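Re: [manip-talk] Jiltholm results, bimanual box task
Date: Saturday, September 12, 2026

On the Jiltholm list page someone wrote:
> The Murkton policy was trained only on hand-held gripper demos and
> got 18 of 20 on the green box. I think we can stop arguing about
> whether you need teleop data for two-handed work.

I'd like to keep arguing a bit longer. I read the report twice and went through the sample frames that came with it, and I don't see how 18 of 20 gets us that far. All 20 trials were on one table, with one box. The 2 failures get half a line between them, and the word used is "slip." 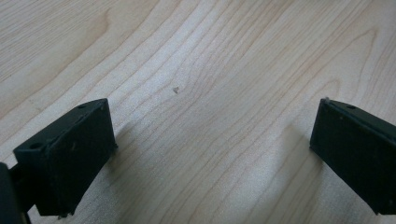 My first problem is the baseline. The Gornska teleop policy was trained on their own older set, with a different table height, and then run on this one with no tuning. Of course it lost. I would want the same task and the same hours of collection on both sides before I read anything into the gap.

The second is the start pose. The report says the box position was "varied" and gives no range. A box placed near the middle every time, give or take a thumb's width, is a much easier problem than the title suggests.
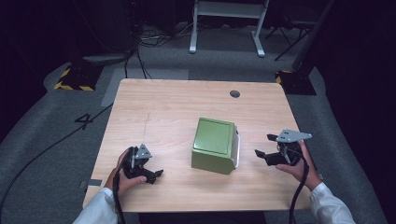
Does the hand-held data carry force information?
Only by way of jaw opening and whatever the policy can guess from the pictures. Nothing in the report mentions a force sensor, so a light touch and a hard squeeze on a stiff box could look much the same to it.

That matters for the paper flap. Paper gives way, and a crumpled one has a new shape each time you touch it. If the slips came from there, I'd call it a limit of the method — and the report files them under hardware.

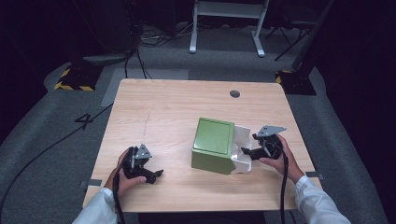 Sample frame: both grippers at the green box, the right one near the white flap.

Fagundes has promised a rerun in October with a wider spread of start poses. I'll hold off until then. Could whoever has the raw logs post the 2 failed runs, uncut?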